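Vurkdale Lab – Gallery: Pushing Toy Blocks from Spoken Instructions

January 31, 2023

This page collects material from our work on language-conditioned pushing. A single arm with a rod-shaped end effector moves small colored blocks on a flat board in response to short spoken instructions. There is no gripper in the setup, so every block motion comes from contact with the side of the rod. The method paper is by Kagiso Shezi and Dela Mahama.

Training data

The policy was trained on 1,483 teleoperated episodes. Operators drove the arm freely and did not follow a script. Instructions were written afterward by a second person watching the recording, one sentence per segment. Segments in which the annotator could not name a clear outcome were dropped.

Control

The policy outputs a planar displacement at 5 Hz. Rod height is held constant by a separate low-level loop, which we call Skesteo. Early versions let the policy set height as well. This gave no gain on the evaluation tasks and wore down the rod tip, so we removed it in June.

Instruction types

We separate absolute instructions ("move the red star to the left side") from relative ones ("push the blue cube toward the yellow heart"). Relative instructions are harder. Most failures happen at the start of the push, when the rod has to pass between two blocks to reach the far side of the target.

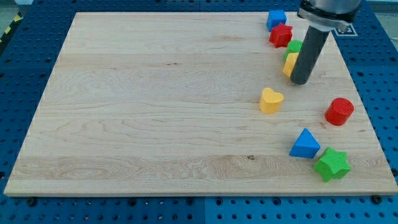 Crowded starts are scored separately from spread-out starts. On crowded starts the Dimitriou baseline tends to move a neighboring block along with the target, and we count that as a failure even when the target reaches its goal. Our policy more often backs off and approaches from another side – slower, but with fewer unwanted contacts.

Occlusion

The rod can hide part of a block from the camera. Feeding the policy the last 6 camera images reduced errors on hidden targets. Longer histories did not help further.

Evaluation episodes, including failed ones, are in the Trotitz archive. Instruction text is stored with each episode as plain text, with the original spelling kept.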